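Eltden Building Services Newsletter: Floors and Surfaces

Changes to the tile and grout maintenance schedule

The revised schedule takes effect in March and covers all tiled workshops, labs and corridors on the Eltden site. It replaces the sheet issued with the previous cleaning contract. Office carpet and the loading bay are handled separately. 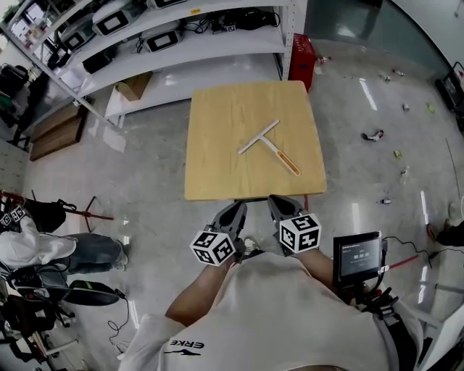
What is changing

Routine mopping stays on a daily cycle, after 6 p.m. The detergent changes from the general-purpose product to Grotance, a pH-neutral concentrate. The old product left a film when it was mixed too strong, and the film held dirt along the grout lines. Grotance is diluted at 40 milliliters per bucket. Staff who top up buckets between rooms should empty and remix instead, as partial refills make the final strength impossible to judge.

Machine scrubbing moves from quarterly to every 2 months in the workshops and stays quarterly in the corridors. Red pads are to be used on glazed tile. Black pads are no longer permitted on any tiled floor on the site — they dulled the glaze in two rooms of the Carré wing, and that damage can't be polished out.

Grout inspection

The inspection completed in January covered 1134 square meters. Most of the joints were sound. Defects were concentrated at doorways and beside floor drains, where the grout had cracked or dropped below the tile edge. Loose tiles were found only in the Carré wing, next to the east stairs.

Cracked joints will be raked out to two-thirds of the tile depth and refilled with a cement-based grout in the existing gray. Joints beside drains will get an epoxy grout, which resists standing water better but cures more slowly. Rooms with epoxy work will be closed overnight and should not be mopped for seven days.

Room preparation

Bravstead will carry out the repairs, working one room at a time. Before the crew arrives:

Clear the floor of boxes, mats and cables.
Lock the casters on any bench that has to stay.
Move light tables to the wall farthest from the marked joints.
Leave the drain covers in place.

Heavy equipment does not need to be moved. The crew will work up to the base and record any joint they can't reach.

Budget

Repairs to the drain joints are paid from the central maintenance line. An additional 2000 dollars has been set aside for replacement tile. The original color is out of production, so replacements will come from the spare stock in the basement first. Once that is used up, a near match will be ordered and placed under fixed cabinets — the lifted originals will go to visible areas.

Report new cracks or loose tiles through the building services form, giving the room number and the nearest wall or door.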